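Notebook – gripper project, senior design section B
May 10, 2025

Session goal: finish the wrist camera checks before the Zarkoreck demo round and get a clean set of approach runs past the obstacles along the mural wall.

1. Setup and camera check

Booted arm controller, then gripper, then camera. Same order as last time; the other order still gives the handshake timeout. Firmware unchanged since December. Loaded the Balby config and not the Mellar one. Mellar has the old tool offset and puts the fingertip point too far forward. Someone should rename it or delete it.

Exposure was on auto when I opened the stream. Locked it. With the blind and the white lower wall in view, auto hunts every time the wrist turns, and the edge detector drops lines. Locked value is in the config now, so please do not touch the slider in the viewer.

Checked the static mask against the live view. The mask has to cover the gripper body with the GALBOT lettering, both silver linkages and the dark parts behind them. The old mask missed a strip along the outer side of the right linkage. Redrew it by hand and saved as mask_b.
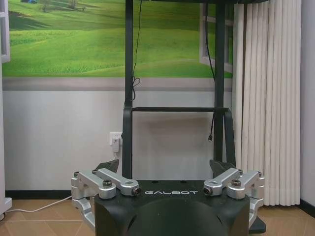

2. Approach runs, open frame

Target is the black frame with the two uprights and the crossbar. The uprights segment well against the white wall and less well against the grass in the mural, where the light and dark bands give false verticals. Raised the minimum line length to 58 pixels and most of those went away. The window frame in the mural still gets picked up as a real structure. Depth check should reject it (flat with the wall) but the check runs after the line grouping, so by then it has already been merged with the right post. Need to swap the order of those two steps.

The hanging cables are a separate problem. Too thin for the depth map at this range. For now I added a keep-out box over the space between the posts. Crude, fine for the demo.

Log: 242 frames kept from this block. Dropped the rest for motion blur.

3. Approach runs, flat panel

Moved on to the air purifier. Fingers open and empty throughout, no contact planned. The point was to see if the stop distance holds on a perforated surface.

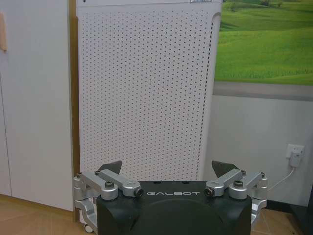
Depth noise on the perforated panel is higher than on the cabinet doors, as expected. The holes alias at some distances and the plane fit tilts by a few degrees, then recovers when the wrist moves closer. Median filter at kernel 5 fixes most of it. Kernel 7 fixes it completely but adds a delay I do not want in the stop loop. Kept 5.

Timeout on the approach routine is 2000 ms. Longest run logged was 1799 ms, so there is margin, but not much if we slow the wrist for the judges. Trajkovski rules allow a slower approach with no penalty as long as the stop is clean – worth using, and then the timeout has to go up with it.

The rounded corner of the casing is still bad. Plane fit includes part of the curve and reports the surface farther back than it is. Wrong direction for a safety margin. Cropping the fit region to the center of the panel is the quick fix; have not tested it.

Open items:
– swap depth check and line grouping
– crop plane fit region, rerun section 3 with the same start poses
– raise approach timeout before changing wrist speed
– copy mask_b to the second laptop
– remove Mellar config from the startup menu

Battery pack for the laptop cart is on the charger. Logs are in the shared folder under today's date, raw and filtered kept separate.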